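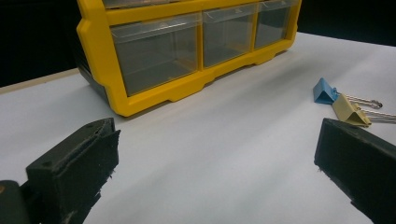 17 December 2022

Hello Bogumił,

A quick round-up on the hand-held gripper for the Flarneo grant. It's been a decent stretch, mostly spent on the fingers, and I've got used to having black dust under my nails!

The printed fingers are still our weak spot. The left one has gone a bit frayed along its inner face and the right one has a small chip at the front edge, so I've printed 2 new pairs and will swap them over once Gil-soo Woo has checked the hole spacing. He wants the screws done up by hand first, then a quarter turn with the key – last time I went straight in with the key and split one (my fault, sorry, it's in the costs).

We now check the camera view after every 400 grasps. It takes 13 minutes if the bracket hasn't shifted and most of a morning if it has. The desk set is the one we go back to after each refit: binder clips and the yellow organizer with the clear drawers, on the white table. The clips are fiddly little things and show up any slop in the fingers very quickly, so I'm fond of them.

Money is fine. The Michalski invoice for filament is paid, the Musier one for bearings isn't, and I've still 4 spare springs in the tin. I'd like to move the second handle to June, if you're happy with that – could you let me know before I reorder?

All the best from the Grelell workshop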